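Report on the Members' Visit to the Brundell Tennis Trading Office

In December, 29 members of the Itcombe Sports Forecasting Society visited the Brundell office in Dosness. The visit was arranged to give members a clearer view of how tennis prices are set before a match and changed during play.

The program opened at 10 a.m. with a talk on the pre-match model. Each player holds a separate rating for clay, grass and hard courts. Results from the lower tours are included at reduced weight, and a long absence through injury widens the range of likely outcomes. Staff stressed that the model's first price is always reviewed by a trader before it is published.

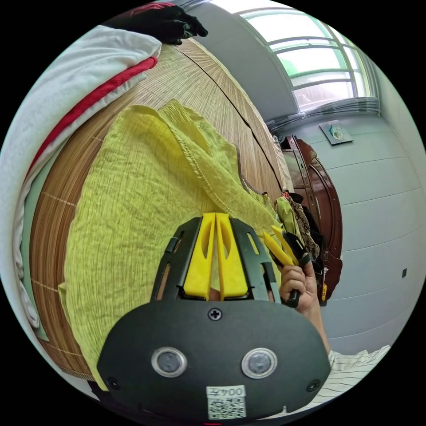

In-Play Pricing

Members then moved to the trading floor, where 32 matches were listed for the day. The in-play system updates after every point. It relies mainly on the share of points each player wins on serve, blended with the figures expected before the match. Traders may suspend a market when a medical timeout is called, and two of them must agree before it reopens.

Several members asked about delays in the score feed. The office uses one main supplier and keeps a second as backup. If the two disagree, the market closes until the score is confirmed.

Limits and Record Keeping

The afternoon session dealt with stake limits, which are lower for early rounds and for doubles. Members were shown how closing prices are stored and compared with the opening line. The McIntyre method, familiar to many in the Society, was discussed at length. It judges a bettor by the prices obtained over a long run of bets, with profit treated as a secondary measure.
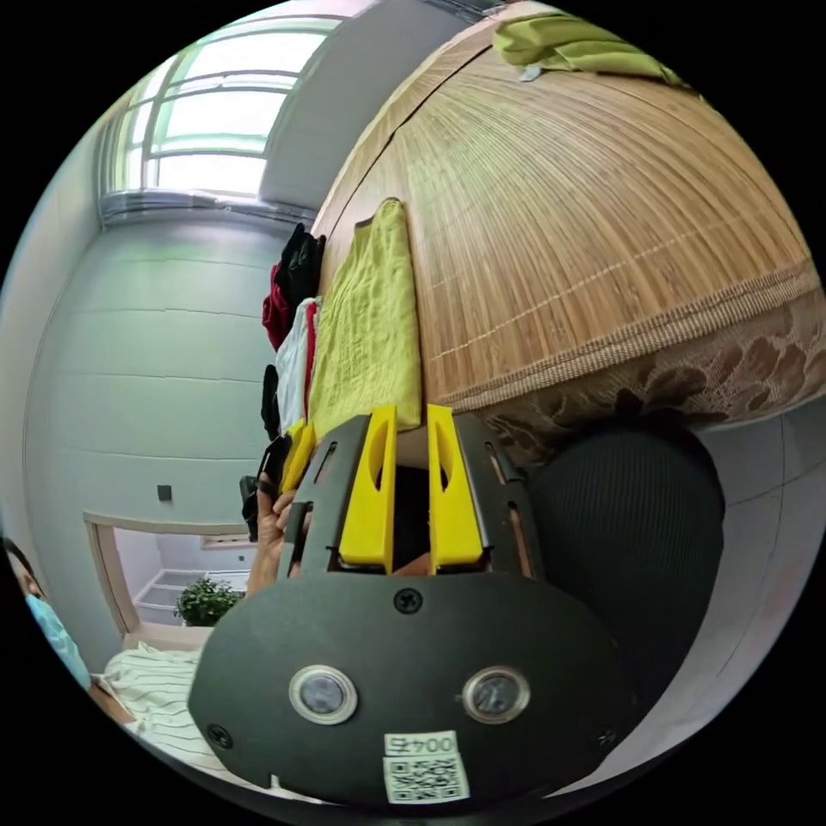 Tín Ninh replied that closing prices are a poor guide in the smaller tournaments, where little money is traded and the last price may reflect only a handful of bets. The speakers accepted the point and said that the office reviews those events separately.

The visit closed at 5 p.m. Members who wish to receive the reading list on serve models should apply to the Society's office in Itcombe.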